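Home | Modules | Timetable | Staff | Library

Mobility data: notes for session 4
Anitha Mudaliar

A location ping is one record: a device number, a time, and a position with an error radius. Phones report at uneven intervals. The Munent set is resampled to one row per minute, so a full day gives 1440 rows per device. Most devices have gaps, usually at night.

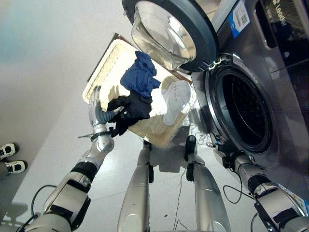 Fig. 1. Washing machine with its door open.

Before any mapping, drop rows with an error radius above 100 metres. Then drop devices with fewer than 80 rows left for the day. In the Arumugam sample this leaves 201 devices, which is enough for district totals but too few for single streets.

A visit is a run of rows that stay inside one place boundary. Short runs are a problem – someone waiting at a crossing outside a shop is not a customer.
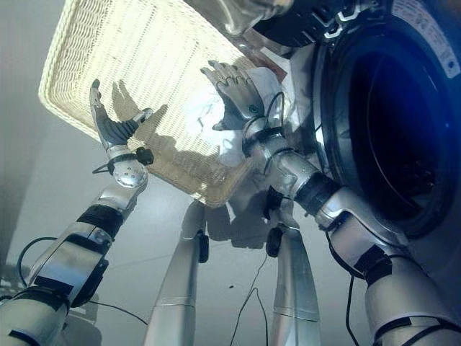

Set a minimum stay and write it down with your results. Two people using different minimums will get different visit counts from the same file.

Change is always measured against a baseline. Use the median for the same day of the week, taken from weeks before the period you are studying. Avoid July if schools are closed – commuting drops anyway.
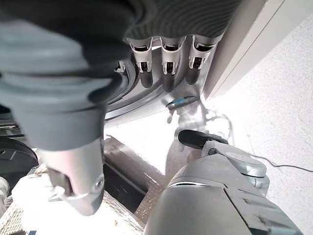
Fig. 2. Metal fingers and a woven surface.

For next time, load the Pikby file and plot workplace visits by district. Bring the plot and your baseline figures.

Related notes
Session 3: Joining tables in Clamo
Session 5: Who is missing from phone data

Last updated 24/07/2021 | Contact the module office | Back to top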